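Stivum Frequently Asked Questions
Home build of a small indoor rover, with simulation files. Last revised 14/01/2021.
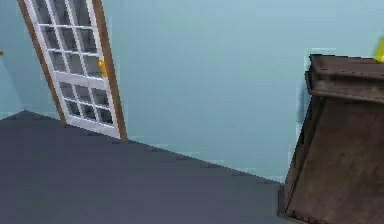

What does the battery pack need to supply?
Two rails. The motors run straight from the pack at 12 V, and the controller board takes 5 V from a step-down converter. Fuse the pack at 10 A, as close to the positive terminal as the wiring allows.

Do I need the simulator to build the rover?
No. The base can be built and driven by hand control without it. The simulator is used for tuning the drive code and checking camera mount angles before drilling.

Which room files are included?
One furnished room with light-blue walls, a dark floor, a glazed door and a dark wooden cabinet. Other rooms can be added as separate files in the same folder. Collision shapes are plain boxes and ignore molded edges.

The horizon is tilted in my renders. What do I change?
Check the roll value in the camera mount file. It is in degrees, and older copies of the file used radians. A value carried over from an old file will give a steep lean.

What is the Killard board?
The motor controller we designed for this base. The layout and parts list are in the hardware folder. Revision 2 moves the encoder header to the short side, so cables made for revision 1 are almost 30 mm too short.

Can the chassis be cut by hand?
Yes, from 10 mm sheet. The Prutwood template prints at 100 percent scale on two pages. Measure the calibration bar before cutting. Axle holes should be drilled with both side plates clamped together.

Why does the rover drift left on a straight run?
Usually unequal wheel diameter. Swap the wheels side to side and repeat the run. If the drift reverses, correct the diameter in the settings file. If it stays the same, check encoder counts at 16 samples per update.

Are the September firmware files still usable?
Only with revision 1 boards.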